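Notebook > Coatings bench > Desk surfaces > May

Zorholm matt finish, second round. Aim is to settle why the satin patches come up where forearms rest, and whether the Idari hardener changes it.

Test boards cut from the same sheet as last time, abraded 200 grit, dust wiped off with a barely damp cloth. Two coats by roller on boards 1 to 7, three coats on the rest, 13 in all. The odd one is the uncoated control. Recoat interval 4 hours. Board 5 was left longer over lunch and should be read with that in mind.

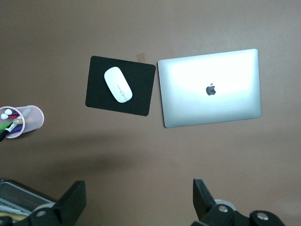 Rub marks are judged by eye under a low lamp, which is slow and depends on who is looking. A matt brown shows burnishing earlier than the pale greys do, and the colour hides nothing once the light comes in low. In ordinary desk use the wear should be expected where the hand and wrist travel, so a black mouse pad like the one under the white mouse protects one patch and leaves a border between polished and unpolished finish. Worth masking a rectangle on the next set to see how sharp that border gets. Rounded corners on the mask, otherwise the tape lifts at the points.

Idari hardener at the lower dose: no visible difference from plain. At the higher dose the sheen is up slightly before any rubbing, so the comparison is poor. Repeat at the lower dose only. 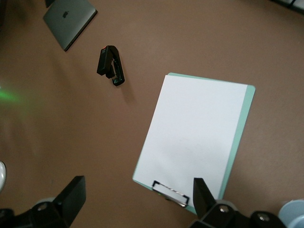

Cleaning is the other half of it. Worku spray left a faint bloom on every two-coat board and none on the three-coat ones. Plain water and a cotton cloth did nothing either way. Cerkier wax evens out the patches but takes the whole board to satin, so it is no use to anyone who asked for matt in the first place.

To do:
- relabel boards 4 and 7, pencil has rubbed off the backs
- fresh felt for the rubbing block
- ask Zorholm for the silica content of the current batch
- keep the control out of the window

Coatings bench notebook | Contact the workshop | Back to top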